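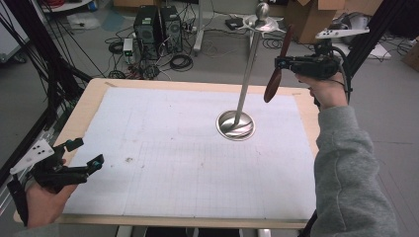
Grid paper, a steel base and a two-bladed prop: an afternoon at the building table.

I got into desk sculptures the way most people get into houseplants. I bought one, it looked lonely, and by August I had a shelf problem. The kind I like are the metal ones, the little stands with a rod and a heavy round base, and preferably something up top that makes a visitor reach out a finger before they've even put down their coffee.

The one I keep coming back to is almost nothing. There's a polished round base, a slim silver rod, and a fixture at the top with a small ball of a knob and flat arms spreading out like wings. Add a dark reddish-brown propeller with two long blades and you have a thing that could have come off the desk of somebody who owned a seaplane. I love it. My wife calls it the weathervane, and she doesn't mean it kindly.

I drove out to Narklow to talk propellers with Davoud Safavi, who has been making and mending small metal stands in a converted dairy for longer than he'll admit (he says "since the roof leaked," and the roof still leaks). He started out fixing trophies. Then a bowling club in Tapley brought him a box of broken ones and never came back for it, so he began turning the bases into something else, and people bought them faster than he could polish.

Polishing, by the way, is the whole job! I had pictured sparks and hammering. Davoud spends his mornings bent over a wheel with a rag around his neck, chasing a shine, and then he hands you the finished base and you put your thumb right in the middle of it. He has a drawer of old cotton T-shirts for exactly that moment.

What surprised me was how much he cares about the surface underneath. A mirror finish picks up everything around it, so on a cluttered bench a base looks like a bowl of soup. Lay down a big sheet of white grid paper and suddenly you can see what you've got — the curve of the edge, the swirls of gray in the steel, whether the rod is leaning. He's fond of a lean, as it happens. A rod that stands perfectly straight looks to him like a coat rack.

The squares are handy for people like me, too. I'm hopeless at judging the middle of anything. With pale blue lines to go by I can at least set a base down, walk to the other end of the room and come back to find it's off by a square or two. Paper gets grubby fast, mind you. Mine has smudges on it within the hour and I've stopped caring.

Then there's the propeller itself, and here people have opinions. Barry Ackroyd, who sells vintage desk pieces out of a unit in Taditz, thinks two blades is the only respectable number. Three looks like a ceiling fan, he told me, and four looks like you're showing off. He had one on his counter marked at $192 and another beside it for $30, and I'll confess that from the doorway I preferred the cheap one. Up close the blades were a little thick, and the brown had gone on in a hurry.

Barry's advice for anyone building their own was to settle the height before you fuss over anything else. Hold the propeller up near the top of the rod at a slant, one blade toward the table and the other toward the ceiling, and take a good long look. Long blades need air under them. If they crowd the base, get a taller rod or smaller blades.

I've made two so far. The first lives in the garage. The second is on my desk next to the stapler, leaning a bit to the left, and I've already put a thumbprint on it this morning.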